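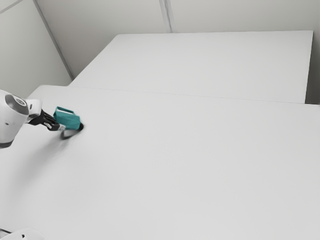 Figure 6. Simulated pick: the two-fingered gripper holding the teal bag just above the tabletop.

Section 4: Recording Your First Demonstrations

Now for the fun part! By the end of this section you'll have a small set of pick-up examples that you made yourself, ready to hand to the Laryea trainer. Everything happens in the simulator, so feel free to bump things, drop things and start over as often as you like.

Before you begin
Finish Section 3 and make sure the Jadbridge simulator opens without a warning bar. Plug in your hand controller before you launch (the simulator only looks for it at start-up). Close any other program that uses the controller.

Start a session
1. Open Jadbridge and choose New Session.
2. Pick the scene called Two Tables, then pick Teal Bag from the object list. Leave the other objects switched off for now.
3. Type a session name. Short and plain works best, such as your initials and the object: fe_bag.
4. Press Load. When the arm stops moving and the status light in the toolbar turns green, you're ready to go.

Record an example
5. Press Record. A short tone plays, and everything you do from that point is saved.
6. Bring the gripper over the bag with the left stick. Take your time at first, but try to keep moving. Long pauses get learned along with everything else!
7. Turn the wrist until the fingers line up on either side of the bag's body. Don't aim for the handle. It's a tempting target, but the loop is thin and the grip tends to slip.
8. Lower the gripper and squeeze the trigger gently until the grip reading stops changing.
9. Lift straight up and hold still for 2 seconds. A slight tilt in the bag is fine.
10. Press Stop, then mark the example Keep or Discard.

Note: The soft dark patch on the table under the bag is a shadow, and it's wonderfully handy for judging height. Watch it as you lower and lift.

CAUTION: Do not press Reset while Record is on. The jump back to the home position will be saved as if you had steered it, and one of those can spoil an otherwise lovely set.

Repeat and vary
11. Press Shuffle to move the bag to a new spot, then record again. Keep going until you have 30 kept examples. It goes faster than you'd think once your thumbs catch on.
12. Come at the bag from a different side now and then, and let a few of your lifts start from an awkward arm position. Variety is what helps the trainer cope with spots it has never seen.

Note: A fumbled first grab followed by a clean second one is well worth keeping. Ankit Vashisht on our support team saves all of his, and they make great material for teaching recovery. Discard an example only if the bag ends up on the floor or the recording was stopped early.

Check and export
13. Open Review and play each kept example at double speed. Look for gripper fingers passing through the tabletop, which means the physics setting is too coarse. If you spot it, go back to Section 3 and set Physics Detail to High.
14. Select Export, choose Laryea Format, and save to an empty folder.

CAUTION: Exporting into a folder that already holds a session will overwrite files with the same name.

Go to Section 5 to start training.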